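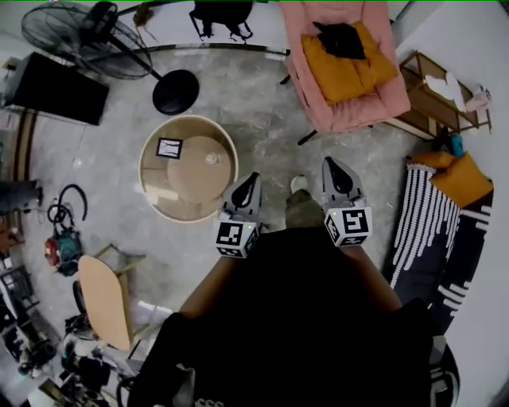 April update: the Fikora evening sewing classes

Hi Lensa, quick one from me before the next payment goes through! We've had 79 people sign up since the start of the year, and the beginners' group is full (I've started a waiting list, which feels very grand). Yeshi Adugna has taken over the Tuesday-style drop-in hour at 6, the one with no set project, and people bring curtains, torn coats, all sorts.

Money: we spent $85 on thread and needles, a bit over what I told you, as the cheap thread kept snapping and I gave up on it. The secondhand overlocker is still in the shop. Bereket thinks it's the timing belt and the repair could run up to $60, so can I take that out of the supplies line?

Next up is zippers, then pattern cutting with Haruna. I'll send the receipts over when I've found the one from the fabric store.

Eyerusalem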